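Schichtwechsel, Teil 4: Handgreifer statt Teach-Pendant

14. Juni 2026

Seit März läuft bei uns in der Halle Standonberg die Demonstrationsaufnahme mit Handgreifern. Davor haben wir die Zellen klassisch geteacht: Punkt anfahren, speichern, nächster Punkt. Wer das zehn Jahre gemacht hat, denkt in Koordinaten. Mit dem Handgreifer denkt man wieder in Handgriffen, und das verschiebt mehr, als im Projektplan stand.

Zum Ablauf. Eine Aufgabe in Garg (unsere Aufgabenverwaltung, Version 3, die alte Maske mit den Drop-downs ist endlich weg) besteht aus einer Kurzbeschreibung, einer Startlage und einer Endlage. Eine Serie umfasst 100 Durchgänge. Danach wird gewechselt, sowohl die Aufgabe als auch die Person. Gültig ist ein Durchgang, wenn beide Markerwürfel durchgehend verfolgt wurden und die Endlage stimmt. Bis Ende letzter Woche lagen 1.823 gültige Durchgänge im Speicher, 212 waren verworfen. Häufigster Grund war verdeckter Marker, meist durch den eigenen Unterarm.

Was sich für die Leute ändert:

Die Einarbeitung ist kürzer. Wian Buthelezi kam aus der Kommissionierung und hat nach zwei Tagen brauchbare Serien geliefert. Am Pendant hätte er dafür einen Lehrgang gebraucht. Eingruppiert ist er trotzdem noch wie vorher, das Verfahren dazu läuft.

Die Belastung ist anders verteilt. Weniger Laufen, mehr Haltearbeit in Schulter und Handgelenk. Nach etwa 19 Minuten am Stück werden die Bewegungen messbar unruhiger. Die Pause nach jeder halben Serie steht jetzt im Plan — durchgesetzt hat sie der Betriebsrat, vorgeschlagen hatten wir sie auch.

Das Tempo ist ein Streitpunkt. Fevora, das Auswertewerkzeug, zeigt die Dauer pro Durchgang und bis April auch pro Person. Die personenbezogene Ansicht ist abgeschaltet, die Rohdaten enthalten die Zuordnung weiterhin. Eine Löschfrist fehlt. Ich halte das für den wichtigsten offenen Punkt, wichtiger als die Greiferbacken, über die in jeder Besprechung geredet wird.

Ob die Arbeitsplätze an der Linie Toteo am Ende weniger werden, kann ich nicht beantworten. Die Planung nennt bisher keine Zahl. Geändert hat sich die Frage im Pausenraum: früher »wann kommt der Roboter«, jetzt »wer bringt ihm das bei, und wird das bezahlt«.

Nächster Teil: Backenverschleiß und Kalibrierung der Würfel.

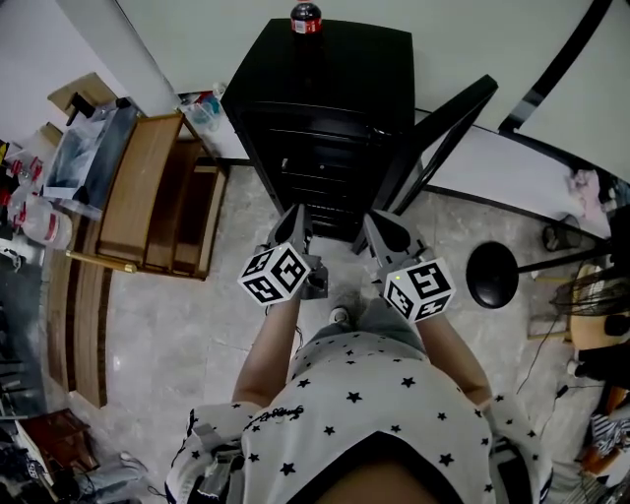

Arbeit mit den Handgreifern

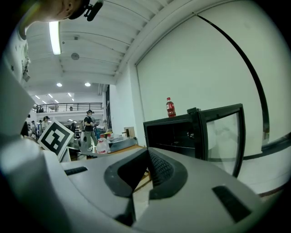
Gaurav Rana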